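Jurell Hand Grip, Pair
Item 2771
Made by Kolář, sold and serviced by Jestgate

Ships in 8 working days. Demo sets go out for up to a week, deposit 300, refunded when both halves come back. (Both. We have a drawer of single ones.)

What you get
Two hand-held grippers, left and right
Four spare blue finger pads
Driver for the small screws, which you will lose
Printed setup card
Access to Ita, the sorting software, for one seat

Jurell is for people who want to teach a robot arm a household job without owning the arm yet. You hold one gripper in each hand, do the job yourself, and Ita turns the session into clips your training people can use. A full session runs to 400 clips before it asks you to clear space. It asks politely, then it stops.

We showed hand-held work at our open day on 20th May, in a furnished room, with visitors taking turns. Azadeh Jalali set the task, standing cups back up, and Fatemeh Taheri ran the bookings and kept the line moving. The sign-up sheet was full before the coffee was ready.

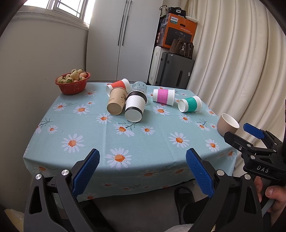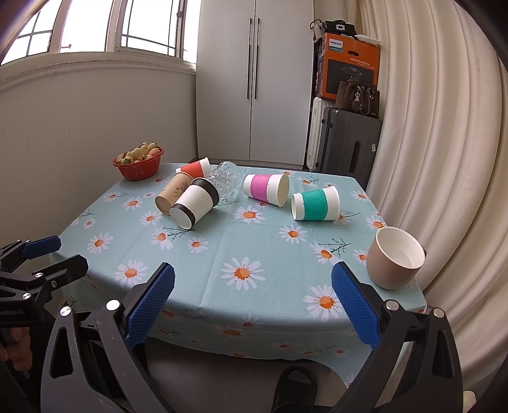 Cups on their sides, and the grippers going in.

Cups make a good first job for a new pair, and we now suggest them to every buyer. They are cheap, and everyone already has an opinion on how to pick one up. Mix the kinds if you can. Paper ones with colored bands, a clear glass lying among them and a mug that is already upright will give you more to learn from than a stack of identical white ones. The clear glass is the one to practice on. A patterned cloth is worth having too, and daisies will do fine. Your arm will meet a tablecloth sooner or later and it may as well be an ugly surprise in April as in front of a customer.

Before you order
Jurell is sized for adult hands. The jaws open wide enough for a mug but we wouldn't try a saucepan, and the people who did have been spoken to. Pads wear with use and are sold in fours. The grip is not rated for water, soup or anything else on its way to being soup.

Visits
You can try a pair at Jestgate by appointment. Write to Fatemeh with a preferred morning and the job you have in mind. Bring your own objects if they matter to you, and take them home afterward, please. We are still storing an umbrella stand from April.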